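12th November

Well, the big kitchen clear-out has finally started! I've been putting it off since May, and here's a picture.

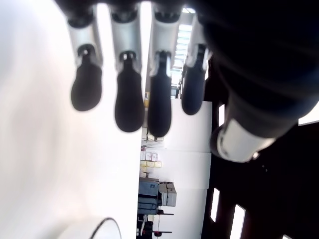 *White, white and more white. *

I blame Kartini Lubis. She came over for soup, opened one cupboard to find a bowl and had to hold back a whole stack of lids with her elbow (sorry, Kartini). So I gave myself 30 minutes a shelf and a big pot of coffee, and off I went.

Shelf one was mugs. I own 19 mugs! I live with one other person! Nine went straight in the donation box, including the Tanui one with the chip that I always said I'd use for pens. Shelf two was baking stuff - three half bags of powdered sugar, all open, all clipped with clothespins. I poured them into one big Plistell jar and felt very smug for the rest of the morning.

The junk drawer nearly finished me off. Batteries, birthday candles, a key to I don't know what. Osian says it's for the old bike lock, but he says that about every key we find, so back in the drawer it went.

Still to do: under the sink, the spice rack and that awful corner cupboard where the roasting pans live. If anybody has a good way to store baking sheets standing up, please leave me a comment, mine just slide over and crash every time I shut the door.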